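# Friday soup at the Skatemside flat

My turn to cook again, so it's soup again – a big pan of leek and potato, enough for everyone on our landing and a tub for the freezer. 

Blue pan, gas hob. 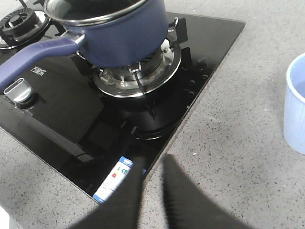

Lid on, with that bright blue knob.

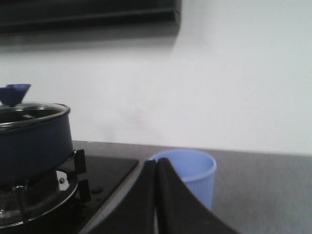

Down at burner level.
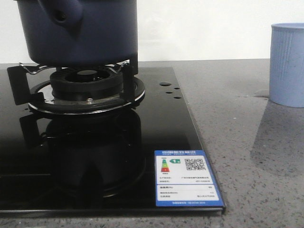

And over on the worktop. 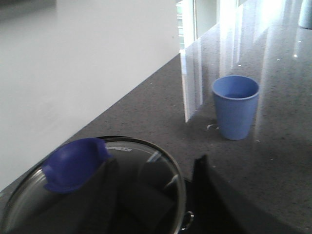
Now, the recipe is really Songül Değirmenci's (she's two doors down and a far better cook than me) and she's quite strict about it. Leeks first, 100 g of butter, and don't you dare let them brown. I keep a drink by me while they soften – the light blue cup on the counter is the sort I like, light and hard to break – and then in go the potatoes and stock for 54 minutes. She says 60, but by then I'm too hungry. Blend it, plenty of pepper, bread on the side. Next Friday I'm doing lentil, and Songül has promised to bring the lemons.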